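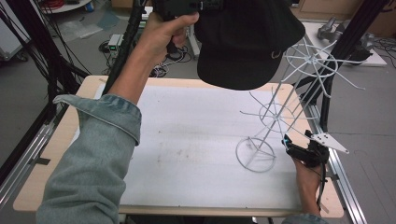
*Black cap, white wire rack. Brim first.*

Right, hats. Quick one because I've got to be out the door soon and the rack has to be sorted before the Tinis market in October.

So I finally gave up on the old hooks. Went for a white wire stand instead, two wheels of arms on a centre pole, round base. Ordered it from Vekent, 50 dollars, colour options were white or white. Fine. I like it more than I thought I would. Dark hats show up on it, light ones vanish a bit.

Things I've worked out so far:

- Caps go on from the top wheel down. Do the bottom first and your sleeve catches on every single arm on the way past.
- Hold by the brim. Grabbing the crown squashes it and then it hangs sulky for the rest of the day.
- Keep turning the stand as you go. I loaded one side of my last one, walked off to put the kettle on, crash.
- Metal bits at the back of the cap will snag on the wire tips. Slow down there. Swore a fair bit.

Still undecided on grouping. By colour looks tidy but people at the stall want to find there size, so probably size. Might put the Marras ones up high, they're my favourites and I'm allowed.

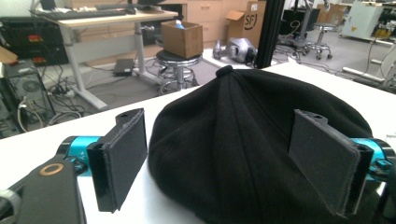

## Beanies are another story

Black ribbed knit, little nub on top, and no shape whatsoever once you put it down. A cap holds itself up. A beanie just slumps into a heap and picks up every bit of fluff going.

Tried hanging them by the nub. Stretches it, looks awful. Tried draping over two arms, better, but they slide. For now they're getting folded once and going in a basket beside the rack, ribs running the same way so it looks like I meant it. Mum's old trick with tea towels, realy.

Olten order of toques is still in the post so I'll redo the lot when those turn up. More after the weekend, if the rack's still standing. Gotta run.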